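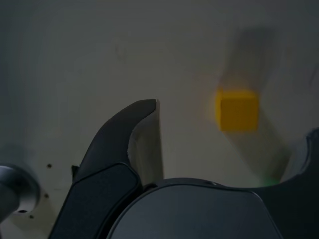
Block of the Month: The Yellow Cube

If you have been reading this newsletter since January, you know the Hayes Street toy library has a soft spot for plain things. We have lent out marble runs, a wobbling duck family and a train set so long it had to go home in two bags (thank you to the family who brought back every last piece of track!). But the shelf I keep wandering over to is the block shelf, and this month I finally get to write about my favorite thing on it: the single-color cube.

A yellow cube is a wonderful thing to hand to a child. It has no face and no batteries, and it doesn't sing. A two-year-old will carry one around the room for a whole morning, put it in a shoe, take it out of the shoe, and offer it to you as cheese. A five-year-old will make it the gold at the top of the castle. I have seen grown-ups who came in to return a puzzle sit down on the rug and start stacking, and I include myself in that.

Kilian Moser, who looks after our Stostoma block sets, has spent the summer sorting the whole collection by color, and the difference is huge. Until now the cubes went home mixed, which was fine, but parents kept asking for enough of one color to do a proper sorting game. So from 21/09/2018 you can borrow a color bag: 42 cubes, all the same, in a drawstring sack with the count written on the tag. Yellow, red, blue and green are ready to go. Orange is still short and will follow when Kilian has tracked down the rest (check under your couches, please).

A few games to try with a yellow bag:

Hide one cube somewhere in plain sight and let your child hunt for it. Yellow shows up beautifully against a pale rug or a bare tabletop, so start there and then get sneaky with the curtains and the fruit bowl.

Build a tower together, one cube each, and no talking. Giggling is allowed. Our tallest at story hour came down with such a crash that the baby group next door applauded.

Give everyone 3 cubes and ask them to make an animal. You will get a lot of snakes. You will also get a giraffe lying down, a sleeping cat and, from Hawi Belay's daughter, "a cow, but far away," which is still my favorite thing anybody has made in this building.

Hawi also passed on a lovely idea for older kids. Set out a row of cubes with one gap, have everyone close their eyes, and move the gap. Whoever spots where it went gets to move it next. It sounds too easy, and then you play it with eight-year-olds and they are ruthless.

Color bags go out for three weeks like everything else, and you can renew once if there isn't a waiting list. Please wipe the cubes with a damp cloth before they come back and leave them out on a towel overnight before you bag them up. If one goes missing, just tell us at the desk and we'll change the tag.

Next month Kilian wants to write about arches and half circles, and he has already asked me for extra space.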